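# Tivov hand-held gripper kit: gallery and notes

Dukum sells the Tivov as a complete hand-held unit: grip, trigger, two fingers, camera mount and the software to turn recordings into training episodes. This page collects working views from the unit on loan to our bench, with the notes that go with them. The loan started in September. Text and captions by Iker Villalobos.

The kit is meant for people who want demonstration data without tying up an arm. An operator holds the tool, does the task by hand, and the software recovers finger opening and tool pose afterward. Everything below refers to the standard kit with stock fingers, unless a line says otherwise.

## Fingers and pads

The fingers are driven by one trigger and close symmetrically. There is a square marker on each, and finger opening is computed from the distance between the two in the camera view. No encoder is fitted. This keeps the tool light and removes one cable, but a covered marker means no width reading for those frames. The software fills short gaps by interpolation and flags longer ones.

Grip pads are textured and held by adhesive. One of ours lifted at the corner after two weeks of daily use and was replaced from the spares bag. The replacement took a few minutes, most of it spent removing old glue. The pads should be cleaned with a dry cloth. Alcohol left ours tacky for an hour.

The flexible ribbed parts bend around an object as the fingers close. They help most with round items. On thin flat items, such as a plastic card, they add little, and the operator has to approach at a low angle.

## Camera view

The lens is a fisheye and the recorded view is circular. Straight edges bend toward the rim. The calibration routine asks for 25 captures of the supplied board, spread across the whole circle. We tried stopping early and got a usable result in the center and a poor one at the rim, so the full set was repeated.

Exposure is automatic by default. For bottles, jars and anything glossy we lock it by hand before the first take. A bright lamp in view pulls the automatic setting down, and the markers go gray.

## Software

Recordings are pulled off the tool by cable and processed with Tisten, the desktop program that ships with the kit. It runs in three steps: pose recovery, finger width, export. Each can be rerun alone. Export with default settings drops any episode in which pose is lost, without asking. Change this under Options before the first batch and review the dropped list yourself.

We have 1,446 episodes exported so far, across kitchen items, stationery and small boxes. Pose recovery was weakest above bare tabletops and better where there was printed or lettered material nearby. The manual recommends some texture in the background, and our results agree with it.

## Gallery

**Bottle grasp, stock fingers.** Upright hold on a clear plastic bottle, cap on. Both finger markers are in view on either side of it. Note the reflections on the plastic and the bend in the table edge, both typical for this lens and this kind of object.
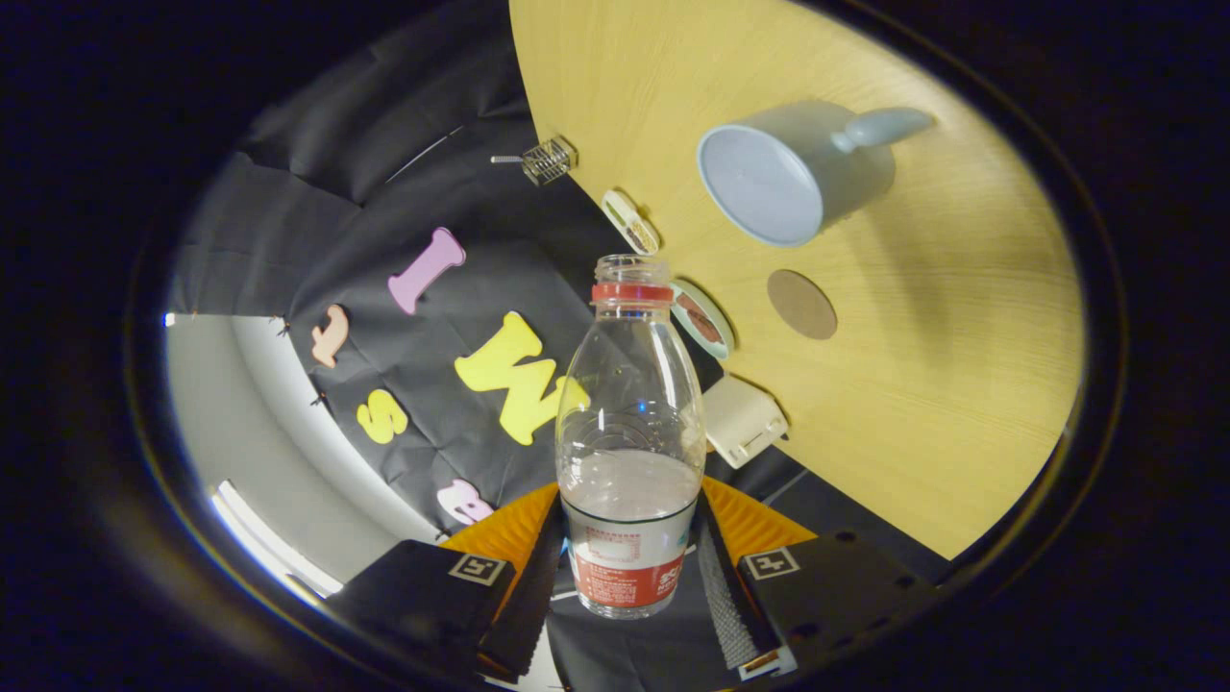 ## Handling notes

- Center the object between the fingers before squeezing. An off-center close pushes it sideways and shows up as a jump in the width curve.
- Keep sleeves clear of the lens.
- Start each take with the fingers fully open for a second.
- With soft bottles, stop squeezing at first firm contact. The trigger has no force limit.
- Tool weight is acceptable for short sessions. We change operators at each battery swap.

## Availability

The standard kit contains the tool, one set of fingers, spare pads, the calibration board, a cable and a Tisten license for one computer. The longer finger set is sold separately and needs its own width calibration. A carrying case is optional. Ours came without one and the tool lives in a drawer lined with foam.

Orders and loan requests go through Abubakari, the distributor. Ask for the current firmware to be loaded before shipping; our unit arrived one version behind, and the update has to be done over the cable with the battery full. Loan units are returned with the pads that are on them, and used spares are billed at the end of the loan.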